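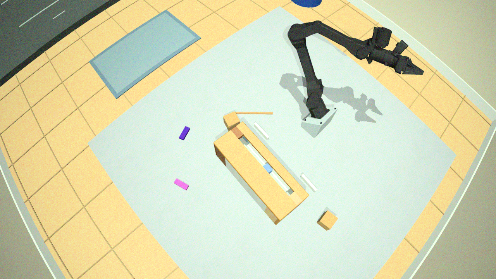 瓷砖缝发黑怎么处理：先别急着买美缝剂

网上讲瓷砖缝的文章，十篇里有八篇写到最后是让你下单。剩下两篇让你用白醋加小苏打，冒一堆泡，看着很热闹。我家铺的是带釉面的小方砖，缝细，前后折腾过三次，把走过的弯路和现在固定用的办法写下来。适用范围先说清楚：室内地面、普通水泥基填缝剂、釉面砖或瓷质砖。大理石、水磨石、未做防护的陶土砖不要照搬。

先说白醋加小苏打
初中化学就能解释。酸和碱碰到一起，互相抵消，剩下的主要是水、二氧化碳和一点醋酸钠。泡沫确实能把浮灰顶起来一些，但这件事用一盆热水也能办到。更麻烦的是，水泥基填缝剂本身怕酸，白醋擦一次看不出什么，每周擦一次，缝面会变粗，变粗之后更容易藏灰，于是擦得更勤。很多人家里的缝越洗越黑，我怀疑有一部分就是这么来的。
小苏打单独调成糊用，有一点摩擦作用，可以接受。别加醋就行。

第一步：弄清楚黑的是什么
同样是黑，处理方法差得很远。
用指甲或牙签刮一下。刮下来是灰黑色粉末，底下露出原来的颜色，属于积灰和油污。这种最常见，也最好办。
刮不下来，颜色成点状，集中在墙角、淋浴区、洗衣机后面，多半是霉。
刮不下来，颜色均匀，滴一滴水上去很快被吸进去，说明填缝剂已经渗透变色，清洁只能改善，恢复不到新的样子。商家的对比图通常不拍这一种。
一刮就掉渣，缝已经粉化。后面的清洁步骤都可以跳过，直接看重填那一节。

第二步：准备东西
硬毛小刷子一把，旧牙刷也行，只是刷毛软，费手。不要用钢丝刷，会在釉面上留下灰色的金属痕，那个比黑缝还难弄。
弱碱性地面清洁剂，或者过碳酸钠（超市里叫彩漂粉、氧净的那类，看配料表）。
两块吸水的布，一桶清水，橡胶手套。
至于“瓷砖缝专用清洁剂”，我买过一瓶Godeo的，也买过Swai的。就我家地面而言，和过碳酸钠没有拉开差距，价钱倒是差了不少。也许别人家的污渍不一样，我只能说自己看到的。

第三步：清洗普通积灰和油污
1. 先吸尘或干扫。这一步省掉的话，后面等于在和泥。
2. 过碳酸钠用温水化开，浓度按包装上写的来。不要自作主张加倍，残留会让缝发白。化好马上用，也不要装进密封的瓶子里存着，它会持续放气。
3. 先在柜子底下或门后找一小段缝试。等干透再看颜色，湿的时候什么缝看起来都是深的。
4. 没问题再大面积做。一次只处理一小片，用刷子沿着缝把溶液刷上去，保持湿润，等上一刻钟。
5. 顺着缝的方向来回刷。横着刷力气都用在砖面上了。
6. 用布把脏水吸走。很多教程写到“用拖把拖干净”，我不赞成，拖把会把脏水重新推回缝里，缝比砖面低，水自然往那儿流。
7. 清水擦两遍，开窗晾干。
第一次做完，缝的颜色常常一段深一段浅，隔一天再处理一次深的地方，不用整片重来。

第四步：处理霉点
霉点可以用含氯漂白剂，按标签稀释，戴手套，开窗，敷上纸巾让它停留一会儿，然后彻底冲净。
有一条没有商量余地：含氯漂白剂不能和醋、洁厕灵或任何酸性产品一起用，也不要前后脚用，会产生氯气。也不要和含氨的清洁剂混。这里面又有白醋的问题，有些帖子前一段教人喷醋，后一段教人上84，中间连一句冲洗都没有。
另外，漂白剂让霉点变浅，和把霉解决掉是两回事。如果那块地方长期潮湿，过几周还会回来。先看通风，再看有没有漏水。

要不要做美缝
上门推销的说法一般是“一劳永逸”。环氧类美缝剂确实比水泥基填缝剂耐脏，这点我不否认，但有几个问题要自己问清楚。
旧缝清到多深？只在表面薄薄抹一层的，容易起皮。
缝里干透了没有？卫生间刚洗过就施工的，我见过不止一家。
保修单上写的是什么？我收到过一份Cledeck的报价，90元一平方米，口头说保十年，纸面上只有一年，人为损坏除外，而“人为损坏”没有定义。
颜色样板是在什么灯下看的？店里的灯和家里的灯差别很大。深棕色的缝配暖黄色的砖，脏了不显眼；选纯白的人，一年后大多在问怎么清洗。

自己重填一段
只有一小段粉化，没必要整屋重做。
用手动清缝刀把旧料刮出来，深度至少到砖厚的一半，两侧砖边要露干净。刀要斜着拉，别竖着戳，釉面崩一个口就没法补。吸尘，湿布擦一遍，等干。
填缝剂按包装比例加水，搅匀后静置几分钟再搅一次，调到不往下流的稠度。嫌稠就多加水，是最常见的失误，干了之后容易收缩开裂，颜色也发白。
用橡胶刮板斜着压进缝里，来回两次，再把砖面上多余的刮掉。等表面开始发哑，用拧得很干的海绵轻擦。海绵太湿，会把刚填的料带出来。
养护时间看包装，期间不要踩，也不要拖地。新旧缝颜色会有差别，同一个色号也一样，别指望完全看不出来。

平时怎么维护
少用多余的清洁剂。地面发黏、脏得快，很多时候是洗涤剂没擦净，灰全粘在上面。
地垫要定期掀开。垫子底下的缝见不着光也不透气，边缘一圈常常比别处黑，尤其是背面带胶的那种。
渗透型防护剂可以涂，但我对“涂一次管五年”的说法存疑。检验办法很简单，滴水，水珠能站住就还有效，渗下去了就该补。

费用
我最后这一次，刷子、过碳酸钠、一小袋填缝剂加起来65元，做了4个下午，主要时间花在等它干。同样的面积找人做美缝，报价里最低的是356元，不含清旧缝。值不值，看你的膝盖。

更新于12/1/25：有读者问蒸汽清洁机。我在Pukasstead租过一台，油污效果不错，但对着一处已经松动的填缝剂喷了一会儿，直接吹出一个坑。缝结实的可以用，不结实的先补再说。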